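Section 3: Setting Up Your Celine and Running the First Loads

Welcome back, and well done on getting the machine out of its box and up the stairs (we know, it is heavier than it looks). By now you should have read Section 2 and found a level spot within reach of a cold water tap, a drain and a grounded outlet. Pour yourself a coffee and read this section all the way through once before you pick up the wrench. It takes a few minutes, and most of the calls we get at the Hellik help desk are about a step somebody skipped in a hurry, which we have all done.

You will need the wrench from the accessory bag, a small level, a bucket and an old towel.

3.1 Removing the shipping bolts

CAUTION: Never run a spin with the shipping bolts in place. The machine will walk across the floor and the drum suspension may be damaged. Damage of this kind is not covered by the warranty.

1. Make sure the machine is unplugged.
2. Find the four bolts on the back panel. They have gray plastic collars.
3. Loosen each bolt with the wrench until it turns freely by hand.
4. Pull each bolt straight out together with its collar. If a collar sticks, wiggle it gently from side to side while you pull.
5. Press the four plastic caps from the accessory bag into the holes until they click.
6. Put the bolts in a bag, label it, and tape it somewhere you will find it again. You will want them if you ever move house.

3.2 Leveling

1. Set the machine in its final place, leaving a hand's width behind it for the hoses.
2. Lay the level on top, first side to side and then front to back.
3. Turn the front feet in or out until the bubble sits in the middle both ways. The back feet adjust themselves.
4. Push down on opposite corners. If the machine rocks, go back to step 3.
5. Tighten the lock nut on each front foot up against the cabinet.

Note: On a wooden floor, check the level again after a month or so of regular use. Older floors settle under the weight, and a machine that was whisper quiet in July may have started humming to itself by fall.

3.3 Connecting the water

1. Run the cold tap into the bucket for a minute to flush out any grit.
2. Check that there is a rubber washer at both ends of the fill hose.
3. Screw the straight end onto the tap and the bent end onto the inlet at the back of the machine. Hand tight is plenty. Please leave the pliers in the drawer, as they crack the plastic nut.
4. Hook the drain hose over the edge of the sink or push it into the standpipe, then fasten it with the strap.
5. Open the tap slowly and feel around both ends with a dry finger. If you find a drip, close the tap, unscrew the hose, reseat the washer and try again.

CAUTION: Do not connect the Celine to a hot water supply. It heats its own water and draws up to 1,763 watts while doing so. Give it an outlet of its own, with no extension cord and no power strip.

3.4 The empty first wash

Every Celine is tested with water before it leaves us, so do not be alarmed if you find a few drops in the door seal. The first wash rinses out anything left over from the factory.

1. Plug the machine in and press the power button. The display lights up and plays a short tune. (To turn the tune off for good, hold down the Options button until the little bell disappears.)
2. Close the door on an empty drum. You will hear the latch.
3. Put half a capful of ordinary detergent in the drawer, in the left compartment.
4. Turn the dial to Cottons and press Start.
5. Stay nearby for this one, and have a look at the hoses while the drum fills and again while it drains.

If the display shows 402, the machine is not getting enough water. Open the tap all the way, look for a kink in the fill hose, and press Start again. The wash picks up where it left off, and you do not need to add more detergent.

3.5 Sorting your first real load

Jovita Ibarra wrote the laundry pages for our very first manual, and we have kept them nearly word for word ever since, as they are simply good advice. Sort by color first and by fabric second, she says, and be stricter about color with anything new. Dark jeans and red towels should have their first few washes by themselves.

Empty every pocket. Coins will rattle around and end up in the pump filter, and a single paper tissue can turn a whole load of navy shirts into a morning with the lint brush. Close zippers, fasten hooks, and turn printed shirts inside out.

Small things deserve a little care of their own. Baby clothes, handkerchiefs, tights and socks can slip between the drum and the door seal, so put them in the mesh bag supplied with your machine, or any zippered mesh bag you already have. Unroll socks before they go in. A balled sock never rinses properly in the middle, and it takes twice the patience to dry.

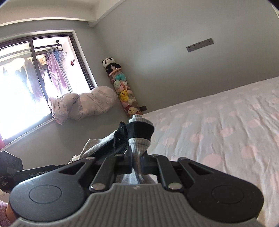
Fig. 3-4. Sock with white ribbed cuff and black band.

For items that mix white with a dark color, choose Mixed Colors at the cool setting and take them out soon after the wash ends. Leaving them in a damp heap is what lets the dark dye creep into the white. If you like a color catcher sheet, by all means use one.

Fill the drum loosely. You should be able to lay your open hand on top of the laundry, inside the drum, without pushing down. A very small load can be as troublesome as a very large one: one heavy bath mat on its own has nothing to balance it, so toss in a couple of towels to keep it company.

3.6 Choosing a spin speed

The Celine offers two spin speeds, and you can change the speed at any point before the spin begins.

1,000 rpm: towels, sheets, cotton underwear, work clothes, sports socks.
600 rpm: wool, shirts you would prefer not to iron, anything with elastic lace, and padded jackets.

1. Turn the dial to your program.
2. Press Spin until the speed you want is lit.
3. Press Start.

Note: If the load is lopsided, the drum will stop, turn slowly back and forth a few times, and try again. This can add several minutes and sounds a bit like somebody thinking it over. Let it finish.

3.7 When the wash is done

1. Wait for the door light to go out. The latch needs a moment after the drum stops.
2. Take out the laundry, and run your hand once around the inside of the door seal for stragglers.
3. Wipe the seal with the old towel, paying attention to the fold at the bottom.
4. Leave the door and the detergent drawer open a little so that the inside can air.
5. Close the tap if you are going away for more than a night or two.

CAUTION: If there are small children or pets in the house, always look inside the drum before you close the door, and keep the door closed when you are not there to watch it.

Cleaning the pump filter is covered in Section 4, together with the drawer and the inlet screen. Plan on doing it after your first ten loads, then once a season.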